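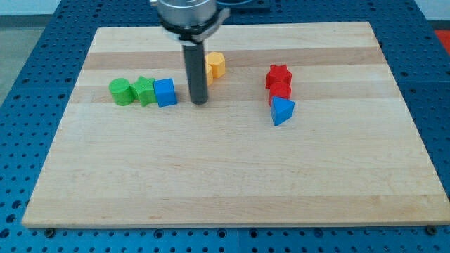 Why does my pushing controller lose the block after a few centimetres, when the path planner says the path is fine?

Most often the planner and the controller do not use the same point. The planner makes a path for the centre of the block, and the controller sends the rod to that path directly, without adding the distance between the rod and the block. The rod then arrives beside the centre, the block turns, and contact is lost.

This page shows how to correct this in the Katport stack, version with the Pillai planner. I suppose that your arm already moves in Cartesian mode and that your detector gives a position and an angle for every block. If you have only a position, go first to the page about the Girunport detector and come back after.

1. Check the tool point

The tool point must be at the centre of the rod tip. A tool point left from a gripper is a common mistake, and the arm will not complain about it.

Open tool.cfg and look at the line tip_offset. Then bring the rod slowly down over a mark on the board and rotate the wrist through a full turn. If the tip draws a small circle around the mark, the offset is wrong in x or y. Correct it until the tip stays in place. The z value you set separately, so that the tip stays just over the wood for the whole stroke.

2. Convert the block path to a rod path

For each waypoint the planner gives the block centre and the direction of travel. The rod must stand behind the block, on the opposite side of this direction:

rod_xy = block_xy - direction * (block_radius + rod_radius)

For a cylinder block_radius is simply the radius. For a cube, use half of the side, and push only on a flat face. For stars and triangles the distance changes with the angle, so the stack reads it from the outline file. Turn this on with:

contact_model: outline

Without this line everything is treated as a circle. It works well enough for a hexagon and quite badly for a triangle.

3. Plan the approach before the push

Many people plan the push carefully and the approach not at all. When blocks stand close together, the rod needs free space to come down. The approach check takes the rod radius, adds a margin, and looks if this circle touches any other outline.

approach_margin_mm: 15
retry_angles: 30

The second value is in degrees. If the first contact point is blocked, the planner tries the next one at this step around the block. With flat sided shapes it skips the angles which end on a corner.

If all contact points are blocked you get the message "no free contact". Do not make the margin smaller as a first solution. It is better to push a neighbour away first, and for this the planner has the option allow_clearing.

4. Close the loop

An open loop push is good only for a short distance. The block slides and turns a little on the wood grain, and the error grows. Set the controller to read the block position again during the stroke:

replan_on_error: true
max_heading_error: 0.15

Please note that the rod can hide a block from the camera. When this happens the detector returns the last known position with the flag stale. The controller should continue with short steps while the flag is on — not stop, and also not trust the old angle. In older versions the flag was ignored, and the result was a rod which pushed very confidently at nothing.

5. Test with the log replay

Before you run on the arm, replay a log. The Gumham set has 1,406 recorded pushes, and the replay needs roughly an hour on a normal laptop.

katport replay gumham --model outline --report

In my last run 209 pushes were marked as lost contact, most of them with triangles. If your number is much higher, look again at step 1 before you change any gain.

Known problems

Two blocks of the same colour which touch are sometimes detected as one. The outline is then too long and the contact point falls between them. Set split_touching to true, it costs some frame rate.

Also, the stroke speed in the default file is too high for small blocks. I use half of it.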